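Der Stapel, der nie kleiner wird
Warum wir Kleidung ablegen statt aufräumen – und was eine Wäscheberaterin dagegen tut

Nicht schmutzig. Aber auch nicht mehr schrankfrisch. Jeder Haushalt hat sie, die Sachen dazwischen. Der Pulli von gestern, die Hose, die noch zwei Tage kann. Wohin damit? Stuhl. Bettkante. Türklinke. Im Zweifel alles drei.

Ritu Bhatia nennt es das Zwischenlager. Seit 5 Jahren geht sie in fremde Wohnungen und schaut sich an, wo die Leute ihre Kleider fallen lassen. Ihr Büro heißt Findstead, zwei Zimmer über einer Änderungsschneiderei, im Treppenhaus riecht es nach Dampf. Vorher war sie Einkäuferin bei Golob, Damenoberbekleidung. »Ich habe jahrelang dafür gesorgt, dass die Schränke voll werden«, sagt sie. Und lacht. Dann klingelt wieder das Telefon.

Ein Vormittag mit ihr also. Erste Adresse: ein Ehepaar in Arport, Neubau, dritter Stock. Einbauschrank bis unter die Decke, innen beleuchtet, teuer. Voll ist er zu zwei Dritteln. Trotzdem hängen über dem Heimtrainer vier Hemden. Bhatia fragt nicht, warum. Sie fragt, wann. Wann ziehen Sie sich um, vor oder nach dem Duschen? Wo stehen Sie dabei? Der Mann muss überlegen. Im Flur, sagt er schließlich. Meistens im Flur.

Genau da liegt für sie das Problem. Der Schrank steht im Schlafzimmer, ausgezogen wird woanders. Dazwischen neun Schritte, eine Tür, abends um elf. Geht keiner.

Ihr Vorschlag kostet wenig: Hakenleiste in den Flur, fünf Haken, mehr nicht. Wenn alle belegt sind, muss etwas weg. In die Wäsche oder zurück auf den Bügel. Die Frau notiert mit, der Mann fragt nach Dübeln.

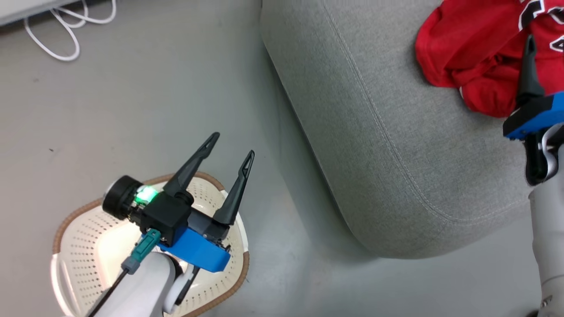
Abgelegt: rotes Kleidungsstück auf hellgrauem Polster.

Polstermöbel sind bei Bhatia übrigens ein eigenes Kapitel. Hocker, Pouf, Fußteil vom Sofa – alles, was eine Fläche hat und nicht ständig gebraucht wird. In Möbelhäusern steht so etwas unter Sitzgelegenheit. Gesessen wird darauf selten. Sie rät trotzdem nicht zum Verkauf. Eine weiche Ablage sei für Wolle besser als jeder Drahtbügel, der beult die Schultern aus. Nur eben ein Teil. Ein einziges. Ab dem zweiten wird es ein Haufen, und aus dem Haufen zieht man immer das oberste.

Zweite Adresse, eine Studenten-WG. Hier geht es um Geruch. Getragenes zwischen Frischem, das wandert, auch wenn man es nicht gleich merkt. Bhatia ist streng: Was am Körper war, kommt nicht zurück ins Fach, bevor es eine Nacht gelüftet hat. Fenster auf, Kleid an die Gardinenstange, fertig. Wolle braucht oft gar kein Wasser. Jeans auch nicht nach jedem Tragen. Waschen macht Kleidung alt, das weiß sie noch aus dem Einkauf, da lagen die Muster nach den Waschproben nebeneinander auf dem Tisch und man sah den Unterschied von der Tür aus.

Und die Branche? Hat das Thema entdeckt. Stumme Diener gibt es wieder, in Esche, in Stahl, einen mit eingebautem Ladegerät. Divness verkauft seine Kleiderleiter für fast 1000 Euro, Lieferzeit bis Dezember. Bhatia hat sie sich im Laden angesehen. Schönes Stück, meint sie. Unten rutscht alles weg. Die Leiter ihrer Großmutter stand im Hof, Farbe dran, Sprosse locker, hielt die Saris von drei Schwestern.

Von der Großmutter hat sie auch den Samstagskorb. Ein Korb, in den am Wochenende alles kommt, was unentschlossen herumliegt. Am Abend wird er ausgeleert und Stück für Stück entscheiden. Wer sich drückt, dem wird der Korb aufs Bett gekippt. Ihre Söhne hassen das. Einer von beiden hat inzwischen selbst einen.

Mittagspause im Auto, belegtes Brot, Krümel auf dem Terminkalender. Auf wie viele Wohnungen sie kommt? 93 allein in diesem Jahr, sie führt Buch. Die meisten Kunden rufen nach einem Umzug an oder kurz vor einem Baby. Manche nach einer Trennung, da gehört der Stuhl plötzlich einem allein.

Was sie nicht macht: wegwerfen. Keine Müllsäcke, keine Tränen vor dem Altkleidercontainer. Das sollen andere übernehmen. Ihr reicht, wenn die Leute morgens wissen, wo die Hose ist.

Dritte Adresse. Sie ist spät dran, parkt schräg, nimmt den Zollstock vom Beifahrersitz. Oben steht schon eine Frau in der Tür, über dem Arm einen Wintermantel. Wohin sie den denn jetzt hängen solle, fragt sie, die Garderobe sei ja voll.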